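## 4. Laying out and fitting the round parts

Now for the fun bit! By this point your Zirkumix housing is cleaned out and waiting, and you get to put the heart of it together. Set aside a free hour (a quiet morning is lovely for this) and read the whole section once before you pick anything up.

### 4.1 Get the table ready

1. Pick a big, plain table with a matte top. Glossy surfaces throw reflections, and small dark parts vanish in them.
2. Wipe it down and let it dry fully.
3. Take off rings, watches and anything magnetic.
4. Lay the round parts near the middle of the table, close together but flat, with plenty of clear space on every side.

**Note:** Keep the bag marked 49 closed for now. Those are the spare screws, and they look very much like the ones you'll want in section 5.
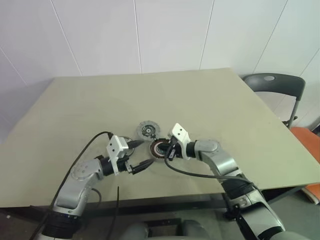

A small cluster is much easier to work from than a long row. You can compare rims and centers at a glance, and nothing wanders off toward the edge. I've built these both ways and I'd never go back to the row!

### 4.2 Check each part

1. Start with the disc. Run a fingertip lightly along the rim and feel for chips.
2. Turn to the ring with the copper-toned segments. Look all the way around it in good light. The segments should be evenly spaced, with no scratches or bent edges.
3. Hold the thin metallic part up at eye level. If it's flat, you'll see one clean line.
4. Find the small dark piece and leave it right beside the ring so it's ready for step 3 below.

**Caution:** Don't press on the copper-toned segments or pick the ring up by them. Hold it by its outer edge only.

### 4.3 Fit them together

1. Seat the thin metallic part in the housing first. It drops in with a soft click (very satisfying).
2. Lower the ring on top, keeping it level all the way down.
3. Add the small dark piece. It goes in one way only, so turn it gently until it sits flush.
4. Set the disc on last and spin it slowly by hand. It should glide.

If the disc rubs, lift it off, turn it a quarter of the way around and try again. Two tries usually does it.

**Note:** Housings numbered 2000 to 2997 use the deeper seat. Add the paper washer from the Mandstead kit before step 1. Earlier housings don't need it.

**Caution:** Never connect power while the disc is off.

Replacement discs are listed as part 223 in the Flimadard catalog. Once yours spins freely, leave everything where it is and go on to section 5, where the cover goes on and you get your first real run!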